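Jastari Hand-Held Gripper
Demonstration days at the Notar workshop

Product no. 2744
Category: Hand-held grippers and teaching tools

If you've only met the Jastari on a spec sheet, come and squeeze one! We hold demonstration days at our Notar workshop through December, and the gripper is the thing people line up for. You hold it, you work the jaws yourself, and you find out in a minute or two how much care it takes to lift a thing cleanly when all you have is a pair of finger pads.

What happens on a visit

Each session lasts 81 minutes (we tried an even hour and always ran over). Groups are limited to 6 visitors so there's plenty of time on the tools. We start with a short talk on how a person's hand motions become practice material for a robot arm, then everyone moves to the tables. The Sugawara arm runs in the next room, and you're welcome to wander in and out and ask it to be shown again – most people do.

Children from age 7 are welcome with an adult. They tend to be very good at this.

The table tasks

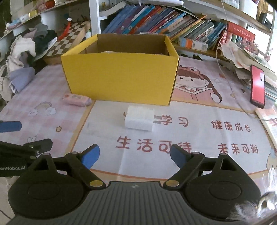
We set up the Jastari tasks on ordinary household tables, with all the clutter that goes with them, and that's what makes a session so much fun. Picking up a block on a bare bench gets old fast. Put a white foam block on a printed cloth, with an open yellow box behind it and a wrapped bar of soap off to the side, and suddenly you're thinking about which way to come in and how wide to open the jaws. The blue rubber finger pads are a good thing to watch while you work. Go slowly the first few times, look at both pads before you close, and then try the same pick from the other side.

Good to know

Flat shoes, please, and tie back long hair.
Left-handed visitors can use the same gripper.
Proveo carry case sold separately.
Spare finger pads are available in pairs.

Booking is by the form on our visits page. Page updated Aug 3, 2024.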